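Notow 과일 그릇 정리 기록: 데이터 카드

버전 3
작성: Solène Vidal, Haf Morgan
검토: Henk Stevens
최종 수정: 2022년 9월 30일

개요

Notow는 가정 식탁에서 과일을 그릇에 담고, 꺼내고, 다시 배치하는 작업을 모은 이미지 및 주석 모음이다. 대상은 껍질을 벗기지 않은 통과일과 그것을 담는 그릇, 그릇 밑에 깔린 천이다. 자르기, 껍질 벗기기, 세척은 범위에 넣지 않았다. 해당 작업은 자매 모음인 Nutlow에서 다루며 파일 형식은 두 모음이 같다.

전체는 60개 세션으로 구성된다. 세션 하나는 그릇 하나와 식탁 한 곳에 대응하고, 세션 도중에 그릇을 바꾸지 않는다. 그릇을 바꾼 경우에는 새 세션 번호를 부여한다.

디렉터리 구조

sessions/ 세션별 이미지
labels/ 물체 단위 주석(JSON)
bowls.csv 그릇 목록과 재질, 테두리 형태
fruit.csv 과일 종류와 표면 속성
splits/ 학습, 검증, 시험 목록
CHANGES.txt 버전별 변경 내역

과일 항목

fruit.csv에는 13종이 등록되어 있다. 각 행은 종류, 기본 형태(구형, 타원형, 길쭉한 형, 불규칙형), 표면 질감, 꼭지 상태로 이루어진다. 색은 단일 값으로 적지 않는다. 망고처럼 한 알 안에서 황록색과 올리브색, 갈색이 이어지는 과일은 primary_color에 가장 넓은 색을, secondary_color에 나머지를 쉼표로 구분해 적는다. 버전 2까지는 색 열이 하나뿐이어서 주석자 사이의 불일치가 대부분 이 열에서 나왔다.

표면의 작은 점은 결함으로 처리하지 않는다. 망고의 어두운 반점과 감귤류 껍질의 오목한 무늬는 모두 texture 열에 기록하고, defect 열은 눌림, 갈라짐, 곰팡이에만 사용한다. 꼭지가 떨어진 자리는 stem_scar, 꼭지가 남아 있으면 stem_present로 구분한다. 꼭지가 보이지 않는 각도라면 unknown으로 두고 다른 이미지에서 추정해 채우지 않는다.

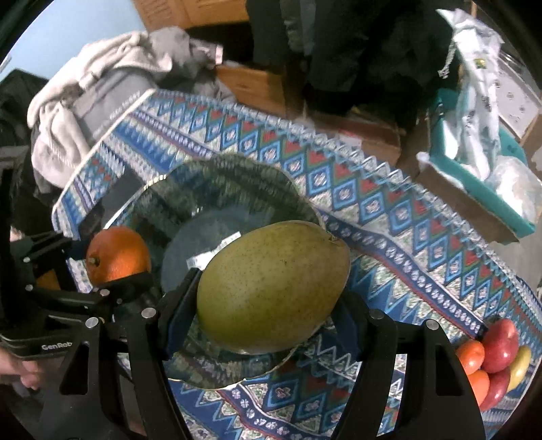
그릇 안팎의 판정은 과일의 중심이 아니라 접촉을 기준으로 한다. 그릇의 바닥이나 벽, 또는 이미 담긴 다른 과일에 얹혀 있으면 in_bowl이다. 그릇 위에 들려 있는 과일은 위치가 테두리 안쪽이더라도 held로 적는다. 접촉 여부를 한 장에서 판단할 수 없으면 contact_uncertain을 쓴다. 한 이미지 안에 held가 둘 이상 있어도 무방하며 각각 별도의 물체로 주석한다.

그릇 항목

bowls.csv의 material 열은 glass, ceramic, metal, wood, other 가운데 하나를 받는다. 투명한 유리그릇은 transparent 열을 1로 둔다. rim 열은 plain, scalloped, flared로 나뉘며 물결 모양 테두리는 scalloped에 해당한다.

투명 그릇에는 별도 규칙이 있다.

벽을 통해 비치는 천의 무늬는 그릇 영역에 포함한다. 천 영역은 그릇 바깥 윤곽에서 끝난다.
유리 표면의 하이라이트는 물체로 주석하지 않는다.
바닥의 원판 부분은 벽과 색이 달라 보여도 그릇의 일부로 처리한다.
바닥에 라벨처럼 보이는 밝은 부분이 있으면 label_candidate로 표시한다. 글자를 읽을 수 없으면 text 열은 비운다.

가려짐

occlusion은 0에서 3까지의 정수이다. 0은 가려짐 없음, 1은 윤곽 일부가 가려졌으나 형태 판별에 지장이 없음, 2는 형태 판별이 어려움, 3은 색으로만 존재를 알 수 있음을 뜻한다. 등급 3은 종류를 unknown으로 두며, 색만으로 종류를 정한 주석은 검토 단계에서 되돌린다.

주석 절차

1차 주석은 Haf Morgan과 Marcelle Lacroix가 세션을 나누어 맡았다. 그 가운데 35개 세션은 두 사람이 서로의 결과를 보지 않고 중복 주석하였고, 불일치 항목은 Henk Stevens가 판정하였다. 나머지 세션은 단일 주석 후 표본 검토만 거쳤다. 중복 여부는 각 JSON의 double_annotated 필드에 있다.

알려진 한계

타원형 과일은 끝쪽에서 보면 구형으로 기록된 경우가 있다. 형태 값은 개별 이미지에 보이는 윤곽이 아니라 fruit.csv의 기본 형태를 우선한다.
녹색 과일과 어두운 유리 벽이 겹치는 곳에서는 윤곽의 정밀도가 떨어진다.
천의 무늬 종류는 주석하지 않았다. 배경 천을 변수로 쓰려면 직접 분류해야 한다.
2월에 추가된 세션에는 감귤류 비중이 높다. 종류별 균형이 필요하면 splits/balanced.txt를 사용한다.

이용 및 문의

연구 목적의 이용을 허용하며 재배포 시 이 문서를 함께 포함해야 한다. 주석 오류는 세션 번호, 이미지 번호, 물체 번호를 적어 Stukura 저장소의 이슈로 등록한다. 수정 사항은 다음 버전의 CHANGES.txt에 반영된다.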